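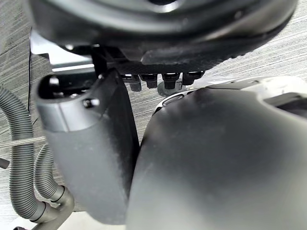
Lernar method

The Lernar method is a procedure in robotics for teaching a two-finger gripper to pick up and place objects using pictures from a small camera mounted at the wrist. It was developed at the Ulau laboratory and first set out in a technical note dated 9 April 2018. The method belongs to the wider family of imitation learning, in which a control program is fitted to recorded examples of a task carried out under human guidance. Its distinguishing feature is the treatment of the gripper's own fingers as a fixed visual reference.

Background

A camera fixed to a room wall or a tripod sees the whole work area, but its view of the object is often blocked by the arm at the moment of grasping. A camera at the wrist has the opposite fault. It stays close to the point of contact, yet the fingers may take up a large part of the picture, and little is left for the object and the surface behind it.

Earlier work at Ulau dealt with this by masking. The pixels covered by the fingers were painted a single flat colour before the picture was passed to the network, on the grounds that they held no information about the task. The masks had to be redrawn whenever the camera was knocked or refitted, and a mask drawn for open fingers was wrong for closed ones.

In the wrist view at the head of this article the two fingers fill much of the lower part of the picture, with a narrow dark gap between them. Both are dark grey and matte, and a small screw head near the top of the left finger and an oval slot on the right one are large enough to be told apart. The Lernar method relies on details of this kind, which masking throws away.

Procedure

The method has two stages. In the first, called the finger pass, the gripper is opened and closed through its full range with nothing between the fingers, and the wrist camera records throughout. The program picks out points on the fingers that can be followed from one picture to the next, such as edges, fixings and openings. Each point is stored together with the opening width reported by the gripper motor.

In the second stage an operator guides the arm through the task. The standard training set is 200 demonstrations. For every recorded picture, the stored finger points are located again and compared with the positions expected for that opening width. The difference is given to the network as an extra input alongside the picture itself. A small, steady difference is taken to mean that the camera has shifted in its mount. A sudden one that appears only under load is taken to mean that a finger is bending against something.

Parts of the machine that enter the view but do not belong to the fingers are left alone. Hoses and cables are the usual cases. In the view shown, two grey corrugated hoses loop down along the left side and a thin black wire runs almost straight down nearby. Flexible parts of this sort can move from one picture to the next without any change in the opening width, and the finger pass discards points found on them for that reason.

Training

The network is trained on short runs of seven consecutive pictures. Longer runs were tried and gave no clear gain, while the time needed for training rose. Colour is kept, although the fingers and floor coverings used at Ulau were mostly grey and the first version of the program worked on brightness alone. Brightness by itself proved unreliable where a grey finger lay in front of a grey floor - the finger edge was lost whenever the two came out at the same level.

Results

In the main trial reported in the note, the trained program completed 189 placements before the test was stopped for a worn finger pad. The task was to lift a block from a tray and set it in a shallow recess. The same arm was then run with the older masking program. The masking program did well with the camera in its original position, but failed on most attempts once the mount had been turned slightly. The Lernar program carried on under the same change with a slower approach to the block.

The Vernon variant, introduced later in the project, replaces the separate finger pass with points gathered during the demonstrations. It saves setting-up time but needs the operator to use the full opening range at least once in each session. The Kuzmenko test, a check for camera shift based on the same stored points, is sometimes run alone on machines that do not use the rest of the method.

Limitations

The fingers must be stiff enough to return to the same shape when unloaded. Soft fingers defeat the comparison, as their position in the picture depends on the previous grasp as well as on the opening width. Glossy surfaces are also a difficulty. Highlights shift as the arm turns under fixed lamps and can be mistaken for finger points, so the note advises matt finishes on the fingers themselves.

The method gives no help with objects hidden wholly behind the fingers. In such cases the note recommends a second camera, and its pictures are processed without finger points.

See also

Camera calibration
Imitation learning
Robot end effector
Visual servoing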